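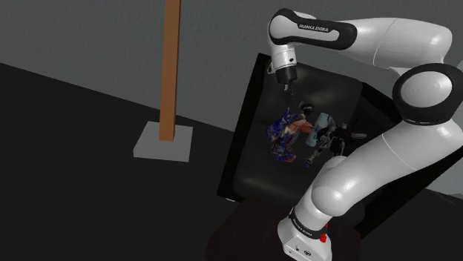

## Week 7 notes: picking from clutter, or where does the gripper go?

April 23, 2018

Hi all! These are my cleaned-up notes from the board, plus the bits I skipped when we ran out of time (sorry, the calibration tangent was my fault). Slides are on the course page, and Ayanda Hlongwane has the lab section as usual.

### The loop we're building

Everything this week hangs on one small loop, and I want you to be able to write it from memory:

1. Grab a depth image and a color image.
2. Turn the depth into points in the robot's base frame.
3. Propose grasps, score them, throw out the ones the arm can't reach.
4. Plan to a pre-grasp pose over the bin, then straight down.
5. Close, lift, check, go back to step 1.

I keep saying "base frame" because it's the thing people get wrong! If your proposals come out in camera coordinates and you hand them straight to the planner, the planner will happily find you a path to somewhere silly. In our code every pose carries a frame name, and Nemik (our planning wrapper) refuses any pose without one. Please don't work around that. I've seen your commits.

### Scoring a grasp

The scorer in the starter repo samples 800 candidates per cycle and keeps the best 6 after the collision check. A candidate is a position, an approach direction and an opening width. The score mixes three things: how well the two contact normals line up, how close the grasp is to the middle of the segment, and how much clearance the fingers have on the way down.

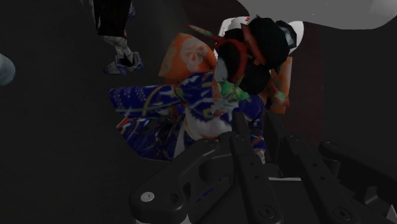
Segmentation is where the scorer gets its idea of "one object," so a bad mask ruins everything after it. The starter code grows regions by comparing neighboring normals, and that's great for boxes and cans, where a sharp change in normal usually means a real edge. Cloth breaks it. Take the blue patterned fabric, with white cloth poking out between its folds: each fold gives you a ridge and a valley, so region growing chops the blue piece into a pile of little segments, and adding color helps you split off the white but then the small white and gold motifs in the print start making holes in your mask. Fun, right? What works better for me is smoothing the color first, then merging neighbors that agree on color at the coarse scale even if their normals disagree.

And notice what that does to the first term of the score. Contact normals on a fold don't tell you much, as the fold squashes the moment you touch it. For segments tagged as soft, turn the normal term way down and look for a ridge narrow enough to fit between the fingers. Rocío Villaseñor's note on this is in the reading folder, and it's short.

### Approach direction

Start with straight down, then tilt. For a bin I'd try the top-down approach first every time, then rotate the wrist about the vertical by 90 degrees and check again before you tilt anything. The walls are part of the collision model, so load them! A grasp can score beautifully and still put a knuckle through the side of the bin.

### For lab

- Swap the merge rule in `segment.py` and save the masks before and after.
- Add the soft tag and a separate set of weights for it.
- Log every rejected candidate with its reason (reach, collision or width). I want the reason as an enum, please, no free text.
- Run the Fulport scene set last. It's slow.

If your transforms look mirrored, check the handedness of the camera frame before you email me. Ayanda's office hours are on the door, and mine are right after class.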